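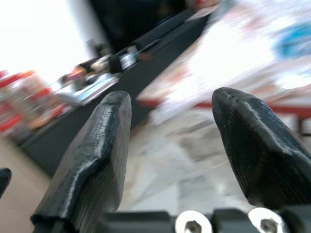

Unit 7: When the Wrist View Goes Soft

Home Syllabus Units Labs Readings Help

Welcome to my favorite unit! So far our perception code has been fed nice sharp pictures, and today we get to work with blur, glare and clear plastic (real rooms are full of all three).

Start with the wrist view. The fingers stay crisp while the background smears, and the reason is lovely: they ride along with the camera. A sharpness score taken over the whole image gets fooled by them, so mask the gripper out first, then score what's left. In Jilter, our filter node, the default window is 30 pixels wide. Try changing it and watch the scores jump around!

7.1 Picking a target

Next we switch to the head view and ask Plaretari, the planner, for a reach toward the bottle. Look for the transparent tray behind it. Depth readings on clear plastic are often full of holes, and a planner that treats a hole as free space will happily drive a finger through it. Mark unknown cells as occupied until a second view clears them. 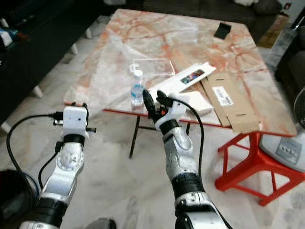
Figure 7.1. Both arms at the marble-topped table, with the bottle near the center.

Notice too that the two arms carry different tools. Load the right collision model for each side. A swapped pair is a wonderful way to lose an afternoon.

7.2 Looking down

Floors deserve more love than they get. Marble tile, a glass top and a crumpled bag all in one view make a great stress test for segmentation, and I can't wait to see what your models do with it.
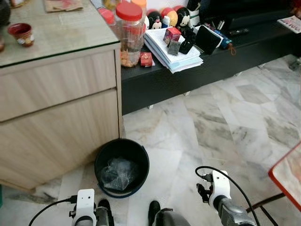 Figure 7.2. Glass-topped cabinet and the black bucket on the marble floor.

Lab task

Run your filter on the 862 images in the Valderrama folder. Hand in 3 cases where it threw away a usable image, with a sentence or two on each. Bring your masks to the next meeting, and we'll load them into Poltlow together.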